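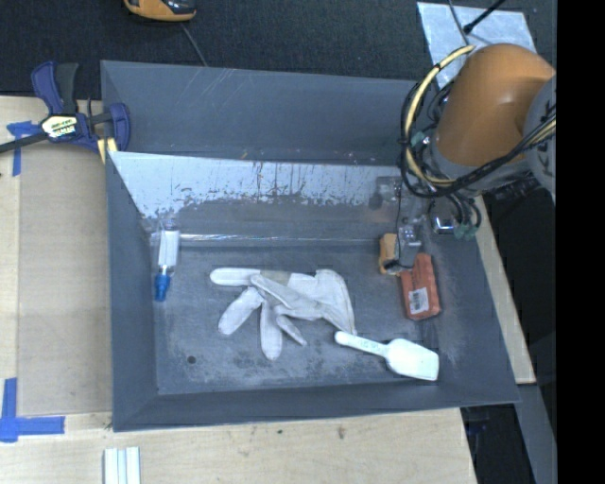
From My Kitchen: The Summer of Cold Noodles

I have been eating cold noodles for lunch since the first week of June and I'm not tired of them yet. My kitchen faces west, the window unit only cools the half of the room I don't cook in, and by noon I want something slippery and salty that I can eat standing up. So this month you get sesame noodles, plus a cucumber thing that goes on the side, plus my opinions about peanut butter.

I learned the bones of this recipe from Purificación Palacios, who ran the lunch counter at Grisier back when I was washing pots there. She made a huge tub of it every morning and it was gone by one. Hers had more vinegar than mine and a lot more garlic. I've softened it over the years, partly for my kids and partly for the people who sit next to me after lunch. If you want it her way, double the garlic and don't tell me about your meetings.

What you need for four people

12 ounces thin wheat noodles or spaghetti
1/4 cup smooth peanut butter
2 tablespoons tahini
3 tablespoons soy sauce
2 tablespoons rice vinegar
1 tablespoon toasted sesame oil, plus a little for the noodles
1 tablespoon brown sugar
1 clove garlic, grated
A thumb of ginger, grated
Chili crisp, as much as you like
Hot water for thinning
Scallions and sesame seeds for the top

Boil the noodles in well-salted water until they are just past firm. Cold noodles tighten up as they sit, so this is the one time I let pasta go a minute longer than I'd like it hot. Drain them and rinse under cold water, and keep rinsing, moving them around with your hand, until there's no warmth left in the middle of the pile. Shake the colander hard. Then shake it again! Water left on the noodles ends up in the sauce, and you'll get a sad gray puddle at the bottom of the bowl. Toss with a few drops of sesame oil and leave them alone.

For the sauce, put the peanut butter and tahini in a bowl big enough to whisk in and add three tablespoons of hot water. It will seize and look awful. Keep whisking, it comes back. Once it's smooth, whisk in the soy sauce, vinegar, sesame oil, sugar, garlic and ginger. You want it to pour like heavy cream. Mine usually takes another spoonful or two of water, but it depends on the jar.

About the jar. I tried this with the fancy kind you have to stir, and with the plain supermarket kind with sugar in it, and I like the supermarket kind better here. It makes a glossier sauce and it doesn't split in the fridge. If you use the sweet one, cut the brown sugar down to a teaspoon, then taste. Almond butter works (my sister swears by it) but it's a little grainy, and you'll want extra ginger to wake it up. Sunflower seed butter is fine for a nut-free house. The tahini stays either way.

Toss the noodles with most of the sauce, hold some back, and chill for 5 minutes or so while you do the cucumbers. Just before you eat, loosen everything with the rest of the sauce. Scallions, seeds, chili crisp, done.

The cucumber thing

Take two long thin-skinned cucumbers and whack them with the flat of a big knife until they crack. My youngest is in charge of this and takes it very seriously. Tear them into chunks, toss with half a teaspoon of salt and let them sit in a strainer while you set the table. Pat them dry, then dress with a tablespoon of rice vinegar, a pinch of sugar, a little sesame oil and whatever's left on the garlic grater. They're best the same day. By the second day they're limp, though I still eat them on toast with cream cheese, which is a lunch I'd recommend to anyone.

Making it ahead

Noodles and sauce keep three days in the fridge if you store them apart. Together, you get one good day and one gummy one. For a packed lunch I put the sauce in the bottom of the container, noodles on top, scallions in a twist of paper, and mix it at my desk. The sauce thickens when it's cold, so carry a lemon wedge or ask somebody for a splash of hot water from the kettle.

If you want more protein, shredded chicken is the obvious choice, or a block of firm tofu pressed under a heavy pan and cut into small cubes. I don't even fry it in this weather. A jammy egg is nice too. Shrimp I've tried twice and I don't think they belong, but a reader at last summer's potluck brought hers that way and came home with an empty bowl, so what do I know.

A few answers to last month's mail

Several of you asked if the lemon bars can be doubled. Yes, in a 9 by 13 pan, and give them eight more minutes. Somebody wanted to know if bottled juice is all right. I'd rather you didn't, but I have done it, late at night, and we ate them.

The person whose bean salad turned out bland: add the dressing while the beans are still warm, and be braver with the salt. Also check the date on your dried oregano. I threw out a jar last week that had moved apartments with me.

And to whoever asked about the green plates at the spring supper, those came from Iglesias, the housewares shop, on the clearance shelf by the register. I bought six and have four left.

Potluck news

The next potluck is 8/8/25 in the hall behind the Erside library, doors at six. We had 70 people in the spring and ran out of forks, so please bring your own if you remember. The theme is cold food, which means no fighting over the oven. Label anything with nuts or sesame in it, in big letters, and that includes me. I'm bringing a double batch of the noodles and one plain bowl with just soy and scallions for the little ones.

If you have a big cooler you can lend for the evening, reply to this email. We have ice but not enough to put it in.

Next month is tomatoes. Send me your recipes, even the messy ones written on the back of something.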